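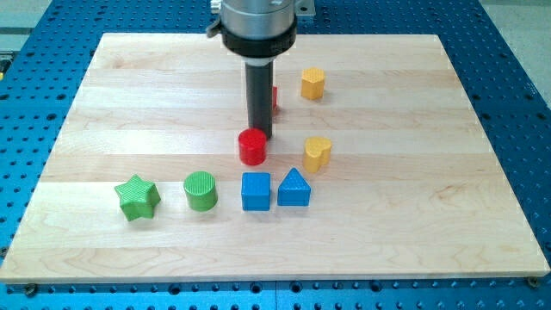 Moving my coins out of Kiltodus

25 November 2018

I kept all my coins on one exchange for almost two years, and I knew it was not a good idea. Everybody writes that you should not do it. I read those articles, I agreed with them, and then I closed the page and went to make dinner. This month I finally moved everything to a hardware wallet, and I want to write down how it went while I still remember the small things.

First, what I had. It was not a fortune, and after the last weeks it is even less of one. I had some bitcoin, some ether, and a small pile of a token called Minhas which I bought in February because a colleague was very excited about it. I bought 107 of them. I will not say at what price. The colleague has now stopped talking about it at lunch.

The exchange was Kiltodus. I never had a real problem with them. But in the summer they changed their withdrawal rules, and the e-mail about it was written in such a way that I had to read it three times. The minimum for withdrawing ether went up, and there was now a waiting period of 40 hours if you had added a new address. I understand why the waiting period exists. If a thief gets into my account, I would like him to wait too. Still, it made me feel that the coins were a little less mine than before.

My friend Gülizar Altıntaş has used a hardware wallet from Gilex for a long time and she told me to get the same one. I ordered it directly from the maker, as she insisted, and paid 55 euros plus postage. It is a small grey thing with two buttons and a screen so narrow that an address has to crawl across it from right to left. I am not very patient, and checking an address on that screen was the longest part of the whole evening.

Setting it up

The device gives you a list of words, one after the other, and you write them on paper. Then it asks you to repeat them. I made a mistake at the second attempt, because my handwriting is bad and I could not tell if I had written "form" or "farm". So I reset the device and began again, and this time I wrote in capital letters with a good pen. If you do this, please write in capitals from the beginning.

I made two copies of the words. One is at home. The other is in a different town with a person I trust, in a closed envelope, and this person does not know what is inside. I thought for some days about whether I should tell them. In the end I only said "please do not throw this away", and they put it in a drawer without any question. I should perhaps write a proper letter for the case that something happens to me. My wife knows there is "some internet money", but she could not get to it today, and that is my fault and not hers. It is still on my list.

The PIN on my device has 8 digits. You enter each digit by going up and down with the two buttons, so it takes some time, but I prefer this to four digits which somebody can see over my shoulder on the train. Not that I take it on the train.

The transfers

I started with a very small amount of bitcoin. Gülizar said to send a sum that I would not cry about, wait until it arrives, then wipe the device and restore it from the paper words, and only then send the rest. I thought the wiping was too much. She was so serious about it that I did it anyway, and I must say it gave me more calm than anything else in the process. Before that, the paper was only paper. After it I had seen my small sum come back from these words, and I slept well.

Then the ether, which was quick, once the waiting period had ended. I had read the first six characters of the address and the last six, and then for safety all the ones between.

The Minhas token was the difficult one. The Gilex software did not show it. For one unpleasant hour I believed I had sent my 107 tokens into nothing. The exchange said "completed", the block explorer said the tokens were at my address, and my wallet said that I had zero. I wrote to the support and also to Tamás Illés, who keeps a blog about such matters and was kind enough to answer a stranger at night. He explained that the wallet software only shows the tokens it has in its own list. The tokens were there all the time. I had to connect the device to another program, called Ikix, and add the token contract by hand, and then the number appeared. The answer from the support came four days later and said the same thing in more words.

If you hold some less known token, look first to see if your wallet can show it. You will save yourself the hour I had.

What it cost

The fees were lower than I expected for bitcoin and higher than I expected for the token, where Kiltodus takes a fixed sum for each withdrawal. With such a small holding this fixed sum hurts. I asked myself if it was sensible to pay to move something that may be worth nothing next year. Probably it was not very sensible. But I wanted to close the account with nothing left in it, so I paid.

Closing the account was also not simple. There is no button for it. You have to write to them, and they ask why, and then they offer you lower trading fees for some months if you stay. I said thank you and no. They confirmed the closing yesterday, and I have saved the full history of my trades as a file, which I will need for the tax office. Please download this before you write to them. I asked, and after the closing it is only possible by post.

Next I have to put that history in order, with the right price for each day, and I am already afraid of it. If somebody has found a good program for this that works outside the United States and does not want access to everything, please leave me a comment. I have tried two and both of them believed that I sold all my ether on the evening I moved it.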